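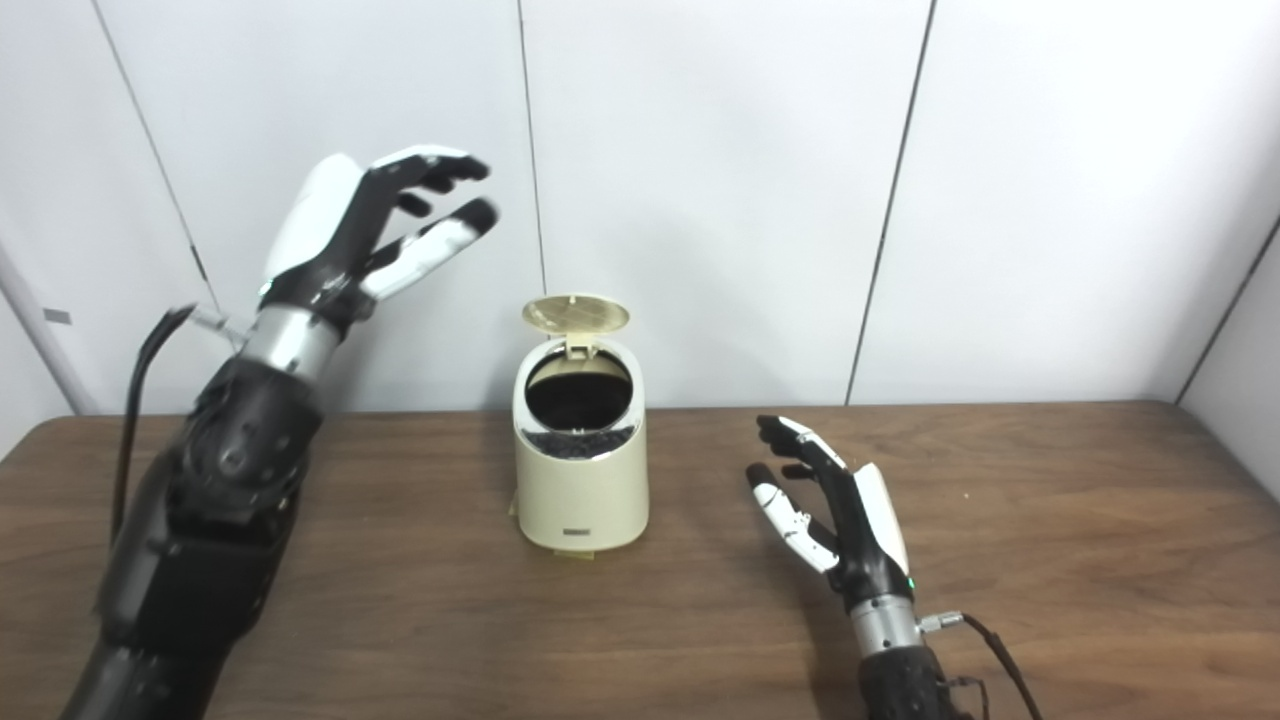
Rungate Two-Hand Training Set
For school clubs and student project teams

Item 111 - Set with activity guide
Price: $3000 per set

The Rungate set is supplied to secondary schools and colleges that run a robotics class or enter teams in the Onex Student Challenge. It provides a matched left and right hand with fingers, forearms and cables, and a printed guide of 9 activities written by Areti Stergiou for the Skondeo schools program.

Activities use common household items, such as a small bin with a hinged lid. Students plan each grasp, record their attempts and compare results between teams. The final activity follows the format of the challenge round held each March.

Requirements
A clear, level table and one supervising adult for each set. A computer is not included.

Loans
Registered clubs may borrow a set for one school term - requests are handled by the Kamel equipment desk in order of receipt. Replacement fingertips and cables are sold separately.

Page last revised Dec 13, 2018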